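Arkwood Residence Hall, Lanville
Shared Laundry and Utility Room Inspection Checklist, with Comments
Inspection date: 2020-10-24
Previous inspection: September
Form 114, prepared by Rendix Property Services

Ratings used on this form: Satisfactory, Needs Attention, Unsatisfactory. Items rated Needs Attention must be corrected before the next monthly inspection.

1. Exits and walkways
Door opens fully and closes on its own: Satisfactory
Walkway clear to full width: Needs Attention
Comment: A drying rack was standing in the path to the rear door. It was folded and moved during the visit. Residents are reminded that racks may be used along the window wall only.

2. Dryers and venting
Lint screens clean: Needs Attention
Vent hoses attached and free of kinks: Satisfactory
Comment: Dryers 4 and 9 had lint packed behind the screen housing. The housing must be vacuumed as well as the screen. The same comment was entered in September – the cleaning log shows no entry for either machine after that visit.

3. Washers and water supply
Supply hoses free of bulges and cracks: Satisfactory
Floor drain open: Satisfactory
Comment: Slight mineral buildup at one shutoff valve. No leak found.

4. Tables, baskets and containers
Folding surfaces clean and stable: Satisfactory
Baskets free of sharp or broken edges: Satisfactory
Handles secure: Satisfactory

Gray plastic basket on white tabletop.
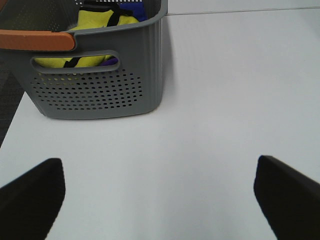
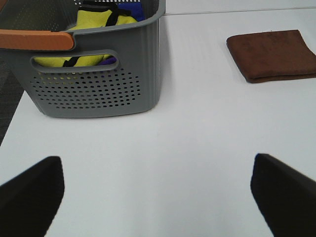 Comment: Baskets may not be left on top of dryers or used to hold doors open. Cracked baskets are to be discarded and entered on the replacement list.

5. Electrical
Outlets near sinks protected and tested: Satisfactory
Cords and plugs undamaged: Needs Attention
Comment: The iron kept at the pressing station has a worn cord at the plug end. It was tagged and removed from use. Repair with tape is not accepted.

6. Chemical storage
Products in original, labeled containers: Satisfactory
Bleach stored apart from ammonia products: Unsatisfactory
Comment: Both were found on the lower shelf of the Gatchalian cabinet. They were separated at once. A shelf label is required on each side – handwritten labels are acceptable until printed ones arrive.

7. Fire safety
Extinguisher charged and tag current: Satisfactory
Smoke detector tested: Satisfactory
Comment: Extinguisher 486 is mounted correctly. The sign above it has faded and should be reordered.

Follow-up required: items 1, 2, 5 and 6
Copies to: building office, maintenance desk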